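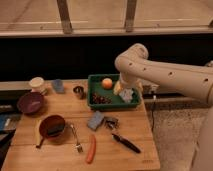 Table surfaces in the Dallbridge unit are finished in hard wax oil, two coats, and this page records how they are used and kept up between December and the summer. The boards are a light honey color, and the seams between them run across the top, which matters for cleaning: crumbs and water collect along a seam before they collect anywhere else. In normal use the top carries loose tableware and food items together, with a green rectangular tray at the far side to hold the smaller pieces. The fork, the carrot and the dark reddish-brown pan sit straight on the wood. No mats are used under them. The wax finish tolerates this as long as metal items are lifted and set down, and not dragged.

Notes on the items follow, grouped by where they are kept.

Tray
Green, raised walls, rim slightly darker than the floor. Grapes and the round orange-and-yellow ball, which resembles a peach or small fruit, go to the left side. The flat floor wipes clean in one pass. The walls are high enough to stop round items from rolling off the table, and this was the main reason for choosing it over the shallow Tredis model tested first. Wash by hand. The corners hold residue and need a small brush.

Cups
Cream-white cylinder, translucent pale blue, and small metal with a shiny interior. All three are kept toward the back of the table. The metal cup shows water spots and should be dried with a cloth straight after rinsing. The pale blue cup is checked for scratches against a window, where they show up best.

Bowl
Purple outside, lighter lavender inside. It stays near the left edge of the table, in front of the white cup. The two tones make it easy to tell from across the room whether the bowl is facing up or down.

Pan
Round body, one handle. Store with the handle pointing inward if anyone is going to walk past that side of the table. The Baidoo rack in the corner takes pans up to 11 inches across, so this one can also be hung.

Fork
Silver metal. Forks left on the oiled surface overnight have marked it on 2 occasions, both after salty food. The marks came out with a gray nylon pad and a thin coat of oil.

Surface care
Wipe along the seams first, then across the boards. Use a damp cloth, wrung out. Do not use vinegar or bleach products. Edex maintenance oil is applied once a year, in December, when the unit is closed. Allow a full day before anything is put back on the top.

Reference
Gallery entry 227, Dallbridge unit, tables and tableware. Page last revised Sunday, June 8, 2025. Measurements for the tray and the rack are listed on the equipment sheet, along with the order codes for replacement cups.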